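1/ We've had automation on the document desk at Bratus since April. Several people have asked what it changed for the staff. I run the shift rota and the work instructions, so this is the view from there. Long thread, mostly about file holders.

2/ The work: client paperwork comes in by post, gets opened, sorted into upright holders by account, and the holders go to the scanning room. When they come back empty they have to be put out again in the right place. It's dull work and there is a lot of it.

3/ Before: 3 people on the desk, rotating every two hours. On a normal day they handled 200 holders between them. Opening and sorting took the skill. Lifting, turning and setting down took the shoulders.

4/ The robot does the setting down and some of the turning. It does not open post, read anything or decide which account a letter belongs to. Anyone who was told otherwise at the all-staff meeting was told wrong, and I have asked for the slide to be corrected.

5/ Headcount on the desk is still 3. One post is now graded differently: "cell lead" instead of "clerk". Brayden Melnyk has it. The pay step came through two months after the duties did, and the union rep had to chase it twice.

6/ What a cell lead does: starts the cell, checks the tape marks, clears stoppages, writes the stoppage log, stands within reach of the stop button while the arm is moving. That last item takes up most of the shift and was missing from the first draft of the job description.

7/ Standing by is tiring in a different way from lifting. Brayden's words from the first review: "My back's fine, my head's gone by three o'clock." We cut the standing-by stints from two hours to 45 minutes. The log got more accurate after that, mainly in the afternoon entries.

8/ Tape marks. Every holder has a home position on the table and the mark goes at a corner of the base. We tried printed stickers from Penner first. They left residue and the corners lifted. Plain coloured tape, cut small, replaced with scissors and a ruler.

9/ Rule we added in week two: if you move a mark, you initial the sheet. Clerks used to nudge things along the table to make elbow room and it never mattered. It matters now. That was the hardest habit to change and I'm not convinced we've changed it.

10/ Mesh holders were already in the building, so we kept them. Solid-sided ones would give the gripper a flat face to work against. Drirkent quoted for a full set and the quote is sitting with facilities. Meanwhile the mesh ones get used, holes and all.

11/ Stoppages, first full month: 23 logged. Of those, 11 were a holder leaning or out of position. The rest were a mix of us pausing for people walking through, a software update on the Drustus controller, and three with "unknown" in the cause column, which I'd like to see less of.

12/ A leaning holder is trivial for a person. You see it, you straighten it with the side of your hand, you carry on and never remember doing it. With the cell it's a stop, a reach, a reset and a line in the log. Same fault, much more admin.

13/ Gripper approaching from the right-hand side of the holder: 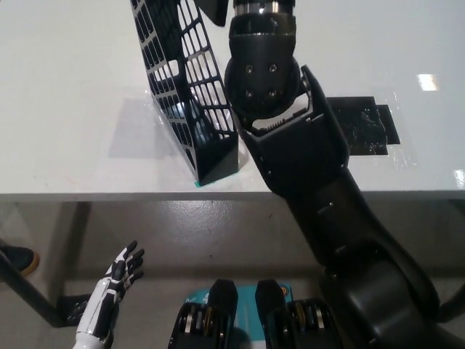

Jaws open beside the mesh. Teal tape at the base corner is the position mark.

14/ On approach, the cell lead watches the gap between the lower jaw and the holder. The jaw has small teeth on the inner edge. Our instruction says stop if the teeth look likely to catch an opening. "Look likely" is doing a lot of work in that sentence and I'm open to better wording.

15/ Glare is a separate complaint. White tables under ceiling lights are unpleasant to stare at for 45 minutes. The clerks raised it before any engineer did. A matt table covering is on order. One bank of lights can be switched off in the meantime, and there's now a label on the switch.

16/ Floor space. The cell takes more room than the old desk, so the shortcut to the kitchen is closed while it's running. This produced more emails than the regrading. The route round by the post trolleys adds a minute.

17/ Training was half a day, supplied with the cell, and covered normal running. It didn't cover what to do when a holder is on its side with papers in it. We wrote that page ourselves: stop, wait for the arm to settle, papers out first, holder second, mark checked last.

18/ The two clerks who aren't cell lead now spend nearly all their time opening and sorting. One prefers it. The other misses the variety and has asked to train for the lead role, so from next month it rotates and the grade goes with the shift.

19/ I don't have a throughput figure worth posting. The two months either side of the change had different post volumes and comparing them would tell you about the post.

20/ Still open: the wording in 14, the Drirkent quote, and who covers the cell when both trained people are on leave. At present the answer to the last one is that it stays off and we do it by hand. The stoppage log template is a plain spreadsheet, happy to send it to anyone setting up something similar.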